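Pudlow Robotics, Lab 3 handout - 9/23/19

Read this before you touch the arm! I'd like every pair to teach the Firilik one slow approach toward the processor socket, then one back out (same path, half speed). Save over 100 waypoints if you can - more is fine, I'm not picky. Last year I let people skip the practice run, and I won't do that again.

Dell tower, side open:
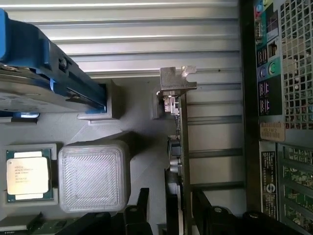
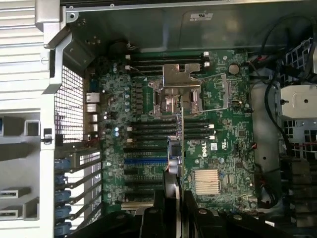 Write-ups go in the Vikgate folder, 2 pages max. Put your joint limits on the first page, please, and bring your own USB stick next time.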